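Print this page | E-mail this page

# Inia-Rim: simulated tray grasping from a wrist view

Data card and README, release 2. Last revised in February.

Inia-Rim is a set of simulated episodes in which a two-finger gripper takes hold of a thin-walled container by its rim. It was made to test one question: does a policy that is told where along the rim to grasp do better than a policy that picks the spot itself? The episodes were generated in the Zestia simulator. The policies were trained with the Arruda code base, and the results below come from the same code.

## What is in the release

- `episodes/` holds the recorded episodes, one folder each. A folder has the wrist view, the joint positions, the gripper opening and the commanded action at every step.
- `layouts/` holds the starting position and angle of the container for each episode.
- `splits/` lists which layouts are for training and which are held out.
- `eval/` has the scripts that produced the result in this file.

There are 60 layouts. Training uses 36 of them and 24 are held out. No held-out layout was used for tuning. Actions are stored as changes in gripper position and rotation, in the wrist coordinate system. If your code expects base coordinates, run `convert_actions.py` first and check the sign of the yaw term. Release 1 had it flipped.

## Method

The baseline policy gets the wrist view and the gripper opening and outputs the next action. The rim-point policy gets the same inputs plus one point on the rim, given in wrist coordinates and updated at each step. Network size, training length and learning rate are the same for both.

During training the point comes from the simulator. At test time it comes from a small separate network called Cimau, which reads the wrist view and predicts the point. Cimau was trained on the training layouts only. We do not give the rim-point policy the true point at test time, and the number in the results section does not rely on it.

Containers are placed at a random position and yaw. Many starts put a corner closer to the gripper than any straight side, and these are the harder cases. On a corner the two finger faces cannot both lie flat against the wall, so a small yaw error matters more than it does on a straight side.

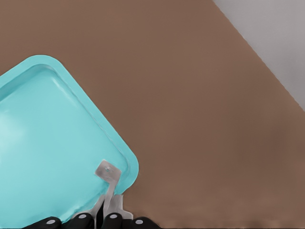

*Simulated wrist view: gripper fingers at a corner of the turquoise tray.*

An episode counts as a success if the container is lifted clear of the table and is still held when the episode ends. Dragging does not count. Tipping one side up while the other side rests on the table does not count either. The check uses the simulator state and does not look at the images.

## Results

On the held-out layouts, one attempt per layout, the rim-point policy succeeded on 22 of 24. Both failures were corner grasps in which the outer finger came down on top of the rim. In both, the point predicted by Cimau was close to the true one, so the fault seems to be in the final approach.

The baseline did worse, mostly by closing too early. We have left its score out of this card. The version we trained for release 1 used the flipped yaw term, and the rerun has not been checked yet. It will be added when it has. Until then please do not cite this release as showing a gain over the baseline.

## Known limits

- Containers are empty in every episode. A load would change the lift, and we have not tested it.
- Contact friction is fixed. Policies trained here have not been run on a real arm.
- The wrist view is rendered with even lighting. Glare on the container is present but mild.
- In close views only part of the container is visible. Cimau is less reliable when very little of the rim can be seen.

## Running the evaluation

Install the requirements, set `ZESTIA_HOME`, then run:

 python eval/run_heldout.py --policy rim_point --split heldout

Results are written to `eval/out/`. Small differences between machines are normal with the GPU physics option. Use `--cpu` to repeat our setup.

Bug reports should include the layout ID and the log file.

Contact the Inia maintainers | © Inia project | Back to top

This site uses cookies to remember your display settings. Accept | Decline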